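Werkstoffkunde für Verpackung und Lager
Handout 11: Verschleiß an Mehrwegbehältern

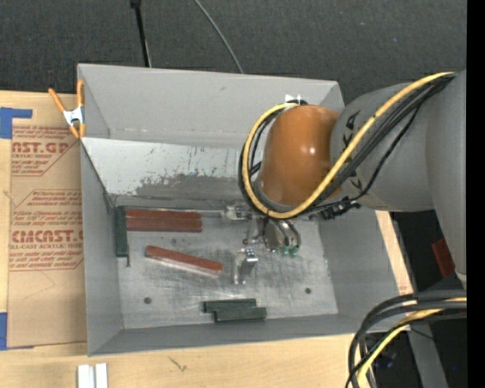 Abb. 1: Grauer, oben offener Behälter mit Kratzern und Schlieren am Boden.

Lehrveranstaltung: Grundlagen der Behälterwirtschaft
Dozentin: Rocío Serrano
Stand: 12. Februar 2026

1. Begriffe
Als Verschleiß gilt der fortschreitende Materialverlust an der Oberfläche eines festen Körpers durch mechanische Beanspruchung. Davon zu unterscheiden ist die Verschmutzung, bei der Fremdstoffe anhaften, ohne dass Grundmaterial abgetragen wird. Im Prüfprotokoll sind beide Befunde getrennt zu führen.

2. Verschleißmechanismen
Abrasion: Furchung durch harte Partikel oder Kanten des Füllguts.
Adhäsion: Materialübertrag zwischen zwei gleitenden Flächen.
Oberflächenzerrüttung: Rissbildung durch wiederholte Stoßbelastung.

3. Fallstudie Manríquez
Grundlage ist der Umlaufbestand des Lagers Manríquez mit 2498 Behältern. Bei der Sichtprüfung im Mai wurden 34 Behälter ausgesondert, davon 17 wegen Rissen im Bodenbereich. Die Auswertung von Elvia Esquivel liegt im Kursordner.

4. Aufgaben zur Vorbereitung
a) Berechnen Sie die Aussonderungsquote des Bestands.
b) Erläutern Sie, weshalb Böden in der Regel stärker beansprucht werden als Seitenwände.

Die Bearbeitung ist schriftlich bis zur nächsten Sitzung im Sekretariat einzureichen.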